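Hustar 4 Two-Finger Gripper – replacement finger and pivot kit

Part no. HG-391
Suits: Hustar 4, wrist-mount version, single or two-arm setups
Status: in stock, ships from Gondomberg warehouse
Page updated November 2, 2023

PLEASE READ BEFORE ORDERING – pivot screw notice

If your gripper serial starts with 733 you are affected by the pivot screw fault. The kit on this page is the fix. Do not keep running the arm on the old screws, even if it seems fine.

What went wrong

The big round pivot screws at the finger joints can back out under repeated open/close. First reports came to us in August. Threadlock on that batch was either too thin or missed altogether, we're still going through it with Jakab who did the assembly. As the screw backs out the finger gets side play, then the tips stop meeting square, then you drop things. In the worst case so far the screw came right out, finger swung loose on its linkage and the arm kept going through its program because the controller only watches motor current and didn't see anything odd. Cracked a mug and put a gouge in a bench top. No one hurt. Could have been different with somebody's hand in there.

Signs to look for

Tips not lining up when closed. A click on opening, usually near the end of travel. Grip fine on soft items but slipping on hard, smooth ones like plates and cups. Black dust around the joint. Screw head sitting proud of the side plate – run a fingernail across it with the power OFF.

Soft toys hide the fault, they squash and the gripper holds on anyway. So test with something rigid as well.

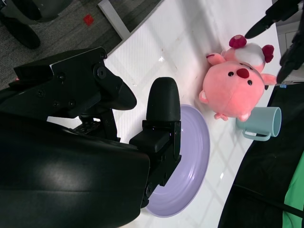
Hustar 4 from the wrist side, fingers open. Check the large round pivot screws first, then the smaller ones along the finger.

What to do now

Stop the arm and park it clear of the table. Power off at the supply, not just the software stop – the software stop leaves holding current on and the fingers can still snap shut. Two-arm setups, power off both. Reach is shared and the second arm does not know you are there.

Check every pivot. If one is loose do not just nip it up and carry on. The thread may allready be worn and it will back out again, faster. Leave it parked until the kit is in.

If all are tight you can run at reduced speed while you wait. Recheck at the start of each shift. Keep people out of reach of the arm while it's moving, guard or no guard.

What's in the kit

Finger set, left and right
Pivot screws, new pattern with locking patch
Small finger screws
Fingertip pads, black, matte
Side plate shims
10 mL threadlock, medium strength
Printed fitting sheet

Not included: linkage, housing, motor. If the linkage is bent from a swing-out send the whole unit back, don't try to straighten it. We had one come back straightened with pliers and it jammed on the bench first go.

Fitting

Allow an hour per gripper. Basic hand tools, torque driver needed for the pivots, settings are on the sheet. Clean old threadlock out of the holes completely. Let the new stuff cure overnight before putting the arm back to work. Redo the finger zero after fitting or the close position will be off and you'll be squeezing the pads every cycle.

The new screws are marked on the head with a dot of white paint. Don't mix old and new on one finger.

Firmware

There's also an update for the Stiseck controller, which now stops the arm if finger position and motor current don't agree. Install it wether or not your gripper is affected. It's a backup only, won't catch a screw that's just starting to move.

Cost and returns

Free for serials starting 733, put the serial in the order notes and the price comes off at checkout. Everyone else pays list. Already bought a kit since August for this fault? Send us the order number and we'll refund it, freight too.

Old fingers and screws – please post them back in the bag supplied. We want to see the wear. Label it with serial and rough hours of use.

Known issue with this kit: a few of the first fitting sheets had left and right swapped in the pad diagram. Fixed now. If yours has no revision letter in the corner, download the current one from the Documents tab.

Related parts
Hustar 4 linkage assembly
Hustar 4 fingertip pads, pair
Stiseck controller, emergency stop lead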